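Hosside Laundry Cooperative
Equipment review meeting, minutes
Wednesday, 9:30 a.m., upstairs room

Present: Nomvula Baloyi (chair), Reinaldo Amaral, Edivaldo Figueiredo, Elaine Camargo (minutes)
Apologies: Gervásio Mendonça, who sent his comments in writing and his good wishes to everyone

1. Last meeting
Read and agreed, with one small fix to the spelling of Ragnarsson, which we have now managed to get wrong in both directions.

2. The Warnus two-arm laundry service
Nomvula thanked Reinaldo for all the reading he has done on this, which was a lot, and asked him to take us through the offer from Warnus at his own pace. The service covers the pair of arms, the grippers, setup at our site and a support line during working hours. The price is $4000 for the first term, with the option to carry on month by month afterward. Edivaldo wanted to know if training for our own people was part of that, and Reinaldo said it is, for two staff, and that anyone beyond that would be charged extra.

We then spent a good long while on the work itself, meaning dark garments, a front-loading machine and a bucket standing on a stool beside it.

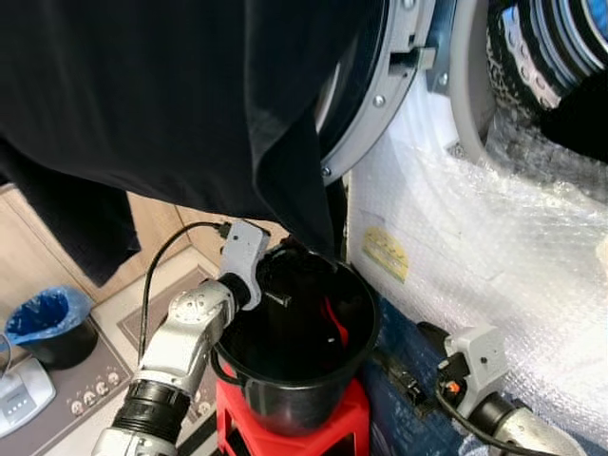 Edivaldo said his main worry is still large, heavy pieces, as they hang down and can get in the way of the door. He would like to know how the arms cope when a piece catches on the latch, and whether someone has to step in. Elaine (writing this, so forgive the third person) asked about small things such as straps and buckles, which give even our most patient people trouble. Reinaldo did not have an answer to either and would sooner ask Warnus than guess, and we all thought that was fair.

Gervásio's note asked us to keep in mind that we handle 127 bags in a busy week, and that a slow helper may still be a welcome one if it can keep going through lunch. Nomvula read this aloud twice since she liked it so much.

3. Grippers
There was a friendly disagreement here. Reinaldo is happy with the standard fingers in the Warnus offer. Edivaldo prefers the softer set that Editz sells separately, and he is concerned about hard fingers near delicate cloth and around plastic coverings.
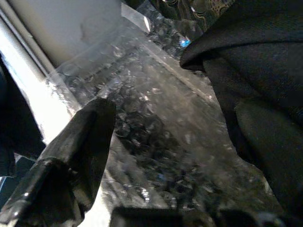
Gripper finger beside dark fabric and crinkled clear plastic.

We talked for almost 2 hours in all, most of it on this item, and did not settle it. Nomvula suggested asking both firms for a written note on fabric wear before we choose, and everyone was glad to leave it there and put the kettle on.

4. Actions
Reinaldo to send our questions on the door, the latch and small items to Warnus.
Edivaldo to ask Editz for a price on the softer fingers, and whether they fit.
Elaine to write to Ragnarsson about the old service contract and find out when it can be ended.
Nomvula to call Gervásio and fill him in.

5. Next meeting
In April, day to be agreed by email. Same room.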